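Thread Count Is the Wrong Number to Print on a Package

Most bedding sold in this country is labeled with a single large number. The number is thread count, and shoppers have learned to treat it as a grade. I think it should be moved to the back of the package, in small type, and replaced on the front by fabric weight and finished dimensions.

What the number measures

Thread count is the total of lengthwise and crosswise yarns in one square inch of cloth. For a plain weave made from single-ply cotton, a count of 200 describes a serviceable sheet. The figure says nothing about fiber length, yarn thickness, twist or finish. Two sheets with the same count can differ in weight by a wide margin, and the lighter one may wear through at the hip and shoulder well before the other.

The counting method is also open to abuse. If a yarn is twisted from several plies, a seller may be tempted to count each ply. The printed number rises and the cloth stays the same. Buyers have no practical way to check this in a store.

What I would print instead

Weight per unit of area is harder to inflate. Anyone with a kitchen scale and a tape measure can get close to it at home. It also predicts things people care about, such as drying time and how warm the bed will be in April, when the heat is off and the nights are still cool.

Finished dimensions matter more. I bought two queen fitted sheets last year, one from Jadell and one from Virley. Both packages said "deep pocket." The Jadell pocket measured 12 inches before washing. Virley gave no figure at all, and its customer service desk could not supply one. A pocket depth without a shrinkage allowance is half a specification, but half is better than an adjective.

Fit is where most complaints begin. A sheet cut too small pulls off at the corners, and a sheet cut too large gathers in folds that shift all night. Neither fault has any connection to thread count. Elastic is a related problem. Some makers run it around the full hem and some only at the corners, and few of them say which.

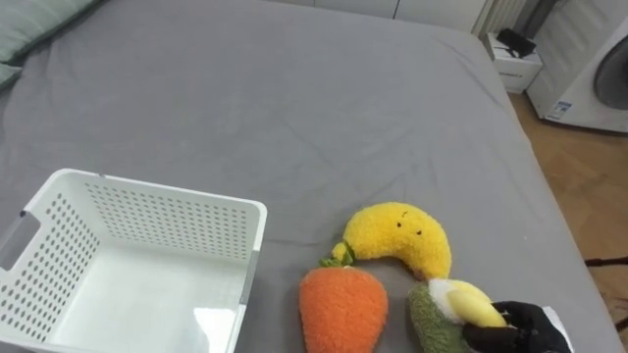
The case against

Retailers answer that shoppers want one number and will ignore three. Kairys, a mail-order house I have used for years, tried listing weight beside count in its catalog and dropped it after 27 months. I do not find this persuasive. The count was still in larger type, so the trial tested very little.

A second objection is cost. Measuring pocket depth after washing takes time and uses up stock. The Flomport mill already does it on every production lot and prints the result on the hem tag, where it can be read only after the package has been opened. The work has been paid for. Moving the figure to the outside of the bag would require a new label and no new testing.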